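We had been buying our display counters from Fadoder for a good while before any of us thought to ask whether we could come and see where they get made. They said yes right away, and so one gray morning we piled into the van with a thermos of coffee and a box of pastries for the folks on the floor (gone in minutes, I'm happy to report!).

The shop is bigger than I had pictured. You come in through the lumber side, where the sheet goods are stacked on racks, and then you follow a yellow line past the saws to the assembly benches. They had 16 jewelry counters on order for a mall in Tostamora, and we got to see them at every stage, from bare boxes to finished pieces wrapped in blankets and waiting for the truck. I could have stayed by the edge sander all day, but I was told to keep moving.

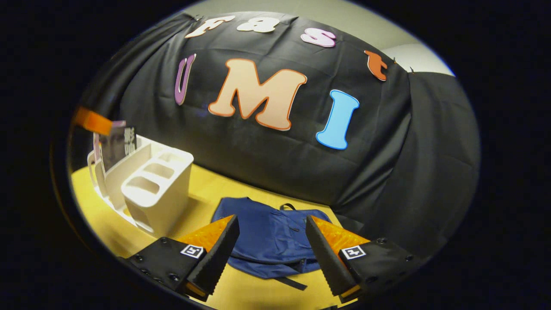
Neltosthorpe, November

After lunch we were taken through the paint room, or rather up to the window of it, as they don't let visitors in while the guns are running. Each panel gets two coats and a good long rest between them, and the smell does find its way out into the hall no matter what they do about the fans. I asked about touch-up kits, having chipped a corner on one of our own counters last spring, and they sent me home with a little jar of the right white. That was kind of them.

The lighting bench was my favorite. They use Krishnan strips in nearly all the glass cases now, and they set up a warm one and a cool one next to each other so we could lay a few rings under each. I had always gone with cool for silver and I'm not so sure anymore. We ended up asking for warm in the two tall towers and will decide on the rest later.

A few notes for anyone planning a visit. Wear closed shoes. The smallest run they will quote for a custom color is 500 square feet of panel, so stores our size should pick from the chart, which has 86 colors on it and will keep you busy enough. Parking is around back by the loading dock, and the front door sticks, so give it a good push.

Our new towers should be in the store before the holidays, with the old ones going to the back room for stock.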